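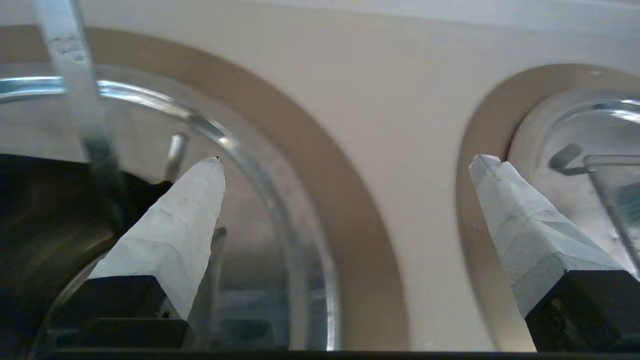 Robot software firm rewrites its gripper planner to admit when it can't see the glass

Gokeretti, which makes control software for two-finger robot arms, has released a new version of its Plollov planner with a feature most of its customers had been asking for and a few had been dreading. When the software isn't sure where the wall of a clear container is, it now says so and stops.

Plollov 2 went out to paying users in October. The earlier release treated clear glass and clear plastic with great confidence, usually as empty space. Arms running it would plan a neat straight path to a metal peg inside a cup and carry it out on schedule, cup included.

"It was a very decisive product," said Hường Từ, who leads the perception group. "We got a lot of email about how decisive it was."

The trouble is an old one for anyone working with a camera at the wrist. A clear rim shows up mainly as a bright streak that moves whenever the arm does, and whatever stands behind the wall comes through gray and smeared. Plollov's first version took each bright streak for an edge, drew a shape around it, and threw the shape out a moment later when the streak had wandered off. With the evidence gone, the planner carried on as though the container had gone too.

The new release keeps a running map of places where something might be. Highlights that slide along a curve as the wrist turns are scored as probable rim. Highlights that stay put are scored as probable metal. Everything else goes into a category labeled "unresolved" in the operator screen, which early users report is a large category.

If the planned path of either finger crosses too much unresolved space, the arm backs up, tilts the wrist and takes another look. It will do this for up to 90 seconds before it gives up and asks a person.

That time limit took more arguing than the code did, according to Đạt Đồng, the engineer who wrote the retry logic. His first draft had no limit. One arm in the company's lab spent a lunch break circling a beaker from a respectful distance and was still circling it when people came back with coffee.

"From a safety point of view it was perfect," he said. "From a moving-the-peg point of view there was room to grow."

Gokeretti tested the release on a bench setup with clear containers seated in round openings and short metal pegs inside them, the kind of arrangement that gives a wrist camera two curved rims and a good deal of glare to think about. The team logged 1,707 attempted grasps. The company has not published a success rate. Asked for one, it supplied a chart with no numbers on the upright axis, and when asked about the axis it said the chart was meant to show a trend. The trend is upward.

It was more open about the failures. Most came when a finger tip passed in front of the peg it was reaching for, leaving the camera with a fine close view of the finger. Plollov now draws its own fingers into the map from the joint readings, so that it no longer has to find them in the picture, and it remembers where the peg was before the view was blocked. The old version had been known to report a finger as a new obstacle and politely plan a way around it.

Nerkby, a contract sorting shop that moves small parts between clear tubs, has been running the new version since before the public release. Evaristo Morelli, who manages the floor there, said the arms break less and talk more.

"The old one never asked me anything," Morelli said. "This one wants to know if I consider that a rim. I'm flattered, but I have other work."

His crew has since learned to answer the prompts by clicking on the camera view, which the software stores and uses to adjust its scores for that station. After a while the questions thin out. They come back whenever the overhead lights are changed, and on one occasion when a window shade was raised. Gokeretti lists window shades under known issues.

The clicks have also raised a small problem of their own. Morelli's day crew and night crew disagree on where a rim ends and a reflection begins, and for several shifts the software faithfully learned both opinions in turn. A setting now lets a site pick one profile and lock it. At Nerkby the night crew won, having found the setting first.

Not all customers are pleased. Ertürk, which runs similar arms at higher speed, tried the new planner and went back to the old one on part of its line. Chiến Đồng, who oversees the cells there, said the extra looks cost more time than the odd knocked container did. He has asked for a switch that turns off the second look for parts the line has handled before.

Such a switch exists. It sits in the settings file under the name "assume_known", and the manual describes it in a single line that ends with the words "not recommended." Hường Từ said the company would write a second line.

The other big change is a log viewer, and it may turn out to be the part people use most. It plays back the wrist camera next to the map the planner had in mind at that moment, so an operator can see the instant the two parted ways. Nghĩa Châu, who handles support, said the viewer has already shortened her calls. Users used to phone and say that the robot had gone mad. They now phone and read out the frame at which it did.

The viewer keeps the last 200 runs for each station and then starts deleting the oldest. One site asked whether it could be set to delete the most embarrassing instead. The request is filed as open.

The update is included in existing support plans and runs on the same controllers as before, although stations with the older wrist cable will see a lower image rate and, with it, more questions. Sites have to redo the finger calibration after installing. The installer mentions this on its last screen, just after the button that closes the installer. Gokeretti says a patch will move the notice to the first screen, and that until then the support line is staffed from 8 a.m.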